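Stinlow Shape Blocks and Maple-Tone Board: Six Weeks In

I've been through a lot of block sets. Some were too light, some had paint that came off on everything, and one smelled like a tire shop for a month. So when the Stinlow set showed up on a Wednesday I wasn't expecting to get this attached to it, but here we are and I'm on my second box.

What you get

Chunky solid shapes in bright colors, plus a flat wooden board to put them on. The listing (I bought through Rasteo, order page 3036 if that still works) says 58 pieces in the big box. I went for that one over the starter because I run a puzzle table at our after-school club and small sets vanish into backpacks.

The shapes

The star is everybody's favorite. It's a proper five-pointed star with real thickness to it, so it'll stand up, and the kids treat it like a trophy. Cubes and triangles do most of the work. I like that the triangles are thick enough to lie flat and act as ramps, and they make very good roofs!

These are 3D printed, and up close you can find the layer lines on the flat faces. It bothered me for one afternoon. Now I think it helps, because there's a little grip when you stack them, and my tallest tower beat anything I managed with the glossy Tatenico blocks I had before. The points on the star are crisp too, so run a thumb over them before handing the set to very little ones.

The board

I nearly skipped the board, and I'm so glad I didn't. It's a pale wood, glued up from planks, with a lovely wavy grain and square corners. You can see the seams but I can't feel them, and blocks slide right across. It's heavy enough that a bumped elbow doesn't send it flying (the Marchuk tray we had was hopeless for this). Bright colors also look fantastic against it, especially the green and the blues.
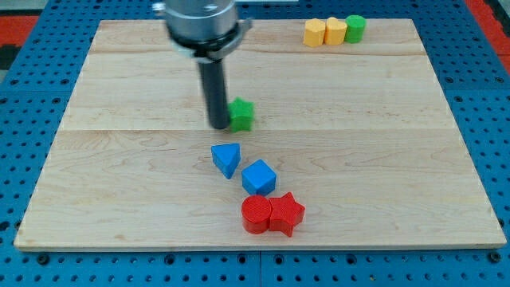
What I'd change

The price of the board on its own is steep, and there's no storage box, just a bag. I'd also love a second star in every set, to keep the peace. Mine picked up one dent near a corner after Taras Lysenko, our club lead, set a toolbox down on it. A bit of fine paper, 600 grit, cleaned up the fuzz but the dent is still there.

Would I buy it again?

Already did. The second box was 70 with shipping and came in two days. Get the board with it if you can stretch that far, and start with the star.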